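Last updated: 30/03/2023

Home Issues Authors Submit Contact

Archive > Household Studies > Working papers > Mixed surfaces

3. Mixed surfaces and the first decision

3.1 What we mean by a mixed surface

In the home visits in Cula and Clegg we met very few tables that had only one use. Most of them carried food, paper and textiles at the same time, and the people who lived with them did not see this as disorder. We use the term mixed surface for a table or counter where objects from three or more storage families stand together. The storage families are those of Meijer and Bunnag: pantry, drinks, reading, cloth, and small parts.

The term says nothing about how full the surface is. A table with five objects can be mixed, and a table with forty plates is not. In our diary material, 718 entries describe a mixed surface, and in 551 of these the writer names the object which was moved first. The analysis in this section is based on those 551 entries.

A typical arrangement of this kind is given in Figure 2. The table holds a small wooden shelf unit with a cardboard box on top of it, two bottles, a clear container of small colorful items, a book, and a white basket with cloth articles inside. 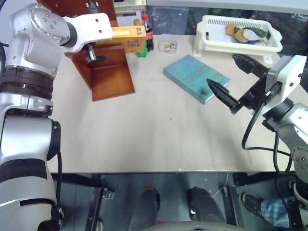
Figure 2. A mixed surface with pantry, drinks, reading, cloth and small parts. The teal book lies at the center of the table and the basket is toward the upper right.

The diary writers were asked to note the first object and also the reason, if they had one. Many left the reason empty. Where a reason was given, it was mostly about the place of the object and seldom about its kind. Writers said that a thing was "in the way" or "in the middle". A flat object in an open position was often named, even when the writer had no idea yet where it should go. Pollock calls this clearing by position, and we keep his term.

3.2 Containers as finished places

A second pattern concerns open containers. When cloth was already in a basket, writers usually treated the basket as one object. They carried it away whole, or they left it on the table and worked around it. Only a few wrote that they took the cloth out and folded it before the rest of the table was cleared. Loose cloth was treated very differently, and it was often moved early.

The same can be said of small clear containers, with one difference. Because the content can be seen, some writers stopped to sort it, and the clearing of the table was interrupted. Dalgleish, who coded the entries together with Magsi, marked such cases as "side tasks". The two coders did not always agree on where a side task ends, and these entries were discussed again in December.

3.3 Shelf units on the table

Shelf units that stand on a table were the most difficult case for our coding. Some writers counted the unit as storage, so that a box on top of it was already put away. Others counted it as part of the table, and then the same box was still waiting. We did not correct the writers in this matter. In the Henard list the position "on top of unit" has therefore its own code, separate from "inside unit" and "on table". Readers who wish to compare our results with the earlier Iltex diaries should note that the Iltex list has only the last two codes.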